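Public Schools Should Pay for the Uniforms They Require

By Troels Ketilsson

Apr 11, 2018

The school board in Rurnercombe voted in March to extend its uniform policy to the two middle schools that had been exempt. The policy itself is not the concern of this essay. Reasonable people hold different views on whether children learn better in matching shirts, and the research cited on both sides is thin. The concern is the bill. A district that makes a purchase compulsory has, in effect, levied a charge on families, and it should be prepared to carry that charge itself.

Under the current rules, a family must buy approved items from a single listed supplier. A full set for one student costs $104. A household with three children in the system will therefore spend more than $300 before the first day of classes, and growing children seldom finish the year in the size they started with. The district's hardship fund covers part of the cost, but only after an application that asks for pay records, a letter from the school, and proof of address.
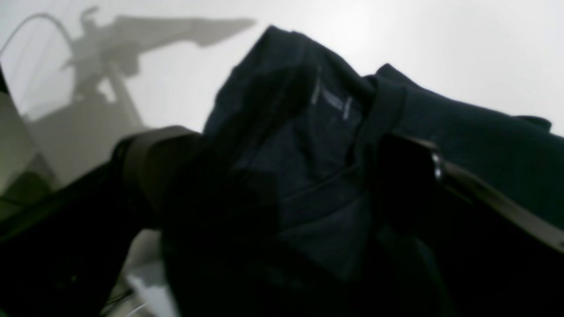
Supporters of the present arrangement argue that parents would have to buy clothing in any case. The argument has some force, but it overlooks how most families of modest means dress their children. They accept clothes from cousins, shop at thrift stores, and wait for sales. A required garment from one supplier closes off all three. It also has little use outside school hours, so the family must still provide a second set of clothes for evenings and weekends.

The neighboring district of Gavon offers a useful comparison. It has issued uniforms at no charge for two years, and it treats them as it treats textbooks: each item is lent, returned, repaired where possible, and lent again. Gavon reports that 57 percent of the items issued last fall had been used before. Its cost per student has fallen to $60, well below what a Rurnercombe parent pays at retail. A public body buying in quantity will nearly always obtain a better price than a parent buying alone.

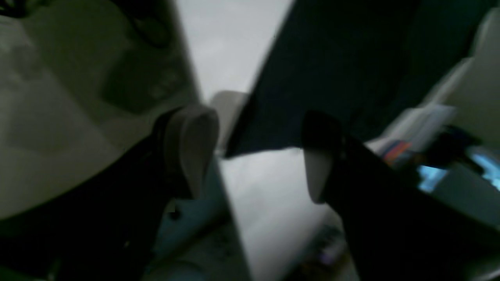
Opponents will point out that the money must come from somewhere. It must, and the board should say plainly where. The Boltmont athletic complex has already been postponed once, and a further delay of its parking expansion would cover the first year of a lending program. Other choices are open to the board. What is difficult to defend is a policy adopted for the benefit of all and paid for by those with the most children.

The board will take up its supply contract again before summer. It should end the single-supplier rule, adopt a lending program on the Gavon model, and retire the hardship application altogether. If the board finds that it cannot afford these measures, it should reconsider whether the uniform ought to be mandatory.

Comments (3)

R. Sarpong
We moved here from Gavon and the lending system worked fine for us. You turn everything in during the last week and they send you a bill if something is missing. Our bill was for one sweater.

eastside_parent
The address proof is the worst part. We rent month to month and it took three tries.

Dell
Parking at Boltmont is already terrible. Find the money somewhere else please.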